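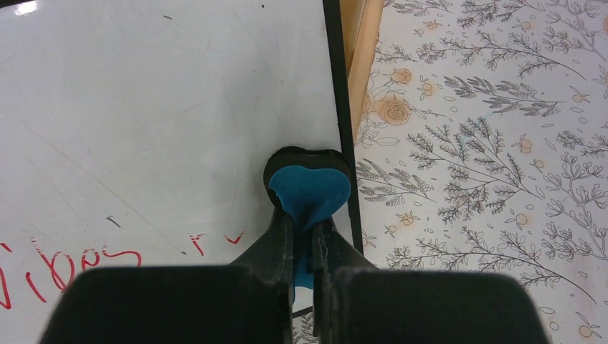 TREMBY, January — Questions about the parish retreat day and the weeks of prayer that follow it come to the office every year, and most of them are the same ones. The answers are collected on this page. If yours is missing, call the office on any weekday morning or speak to Rianne Jacobs after either Sunday Mass.

What is the retreat day?

It is a Saturday of talks, silence, confession and Mass held in the parish hall and the church. It opens our yearly program of reading and prayer, which runs for several weeks afterward in small groups. You can come to the day without joining a group, and you can join a group if you missed the day.

What is the theme this year?

The Psalms of Ascent, Psalms 120 through 134. These are the short psalms traditionally linked with pilgrims going up to Jerusalem. Father Stojan Stoyanova will give both talks. The first covers Psalm 121 and what it means to ask for help. The second covers Psalm 130, the De Profundis, which many people know only from funerals.

Do I have to be Catholic?

No. Anyone may attend the talks, the quiet periods and the meal. At Mass, those who are not Catholic, or who are not receiving Communion for any reason, are welcome to come forward with arms crossed for a blessing or to stay in the pew.

Do I need to know the Bible well?

No. The groups read one psalm at a time, out loud, twice. People who have never opened the Psalms sit next to people who pray the Office every day. Nobody will be called on.

Which translation do you use?

The handouts use the translation heard at Mass. Bring your own Bible if you prefer it. Some older Catholic Bibles number the psalms differently, so Psalm 121 may appear as Psalm 120, and so on. The handout gives both numbers.

What time should I arrive?

Doors open at 8:30 a.m. Morning prayer is at 9:00 and the first talk follows directly. Lunch is at noon. The second talk is at 1:15 p.m., with confessions during the quiet time after it. Mass is at 4:00 and fulfills the Sunday obligation.

Can I come for only part of the day?

Yes. If you have to choose, come for the morning, when the group sign-up sheets are out and the handouts are explained. Please enter and leave by the side door during the talks — the front door is loud.

Is the whole day silent?

No. There are 2 quiet periods, one before lunch and one after the second talk. Lunch itself is an ordinary lunch with conversation. During the quiet periods you may stay in the church, walk the grounds or sit in the library room. We ask that phones be off and not just turned face down. If you are on call or caring for someone at home, keep your phone on vibrate and sit near an exit.

What does it cost?

Nothing is charged. A basket is left by the hall door for those who want to help with the meal. The reading booklet is free for the first copy in each household.

What about food?

Lunch is soup, bread and salad. One soup is always meatless and one is made without wheat or dairy. Please list allergies when you register, by the Friday of the week before. After that the shopping is done and we can't promise a change.

How do I register?

Use the cards at the back of the church or call the office. Give your name, a phone number, and whether you will stay for lunch. Families can use one card. You may turn up without registering, but the seating for lunch is set from the cards.

Is there child care?

Yes, for ages three through ten, in the downstairs classroom, from morning prayer until the end of lunch. Older children may attend the talks with a parent. There is no child care in the afternoon. A nursing mother may use the small room behind the library at any time. 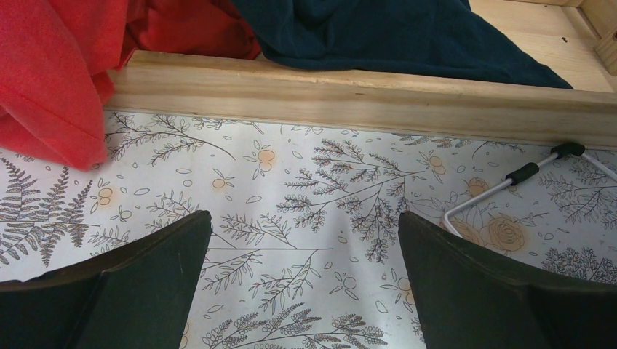 Parents should pack a change of clothes for younger children and label any medicine with the child's full name. Medicine is handed to the adult in charge at sign-in and returned at pickup. Only the person who signed a child in may sign that child out, unless another name has been written on the card.

How do the small groups work?

Each group has around 2 hours together once a week. The evening opens with a psalm, then there is a short reading from the booklet, some quiet, and discussion. It ends with Night Prayer. Leaders keep to the closing time, and anyone who wants to stay and talk can do so afterward.

Where do the groups meet?

One meets in the parish library. Another meets at the mission church in Skida, for those who live on that side of the county. A third meets in the Kubiak Room, which is reached by the ramp from the parking lot. A group for people who work evenings meets after the early weekday Mass.

What if I miss a week?

Come the next week. Each psalm is treated separately, so you will not be behind. The reading for the missed week is in the booklet.

Can I change groups?

Yes, but tell both leaders. They put out chairs and copy handouts by the list.

May I join from home?

The talks are recorded in sound only, and CDs and a listening link are available from the office about a week later. The small groups are not recorded. People speak about private matters there, and what is said in the group stays in the group. Parishioners who are homebound can ask for a visitor to read the weekly psalm with them. Call the office to arrange this.

Will there be music?

The psalms at morning prayer are sung to a simple tone. It repeats, and most people have it by the third verse. Mass will have organ and one cantor. Singers who would like to help should come fifteen minutes early.

I haven't been to confession in many years. What should I do?

Come anyway, and tell the priest at the start that it has been a long time. He will help you through it. Cards with the Act of Contrition are in the confessional. A visiting priest will also be hearing confessions, for those who would prefer someone they don't know. If the line is long, it will be finished before Mass begins.

Is the building accessible?

The hall, the church and the restrooms on the main floor are. The downstairs classroom can be reached only by stairs, so speak to the office ahead of time if your child needs level access and another room will be set up. Large-print booklets are kept at the welcome table. The hearing loop works in the church but does not reach the hall.

Where do I park?

Use the main lot first. When it fills, park along the north side of the street and leave the driveways clear. The spaces nearest the ramp are for people who need them.

What happens if it snows?

A decision is made by 6:00 a.m. that Saturday and recorded on the office answering machine. If the day is canceled, the talks move to the following two Sunday afternoons and the small groups start on schedule.

Whom do I contact?

Rianne Jacobs for registration, meals and child care. Father Stojan for anything to do with confession or the talks. Either can be reached through the parish office, which is closed from noon to 1:00 p.m.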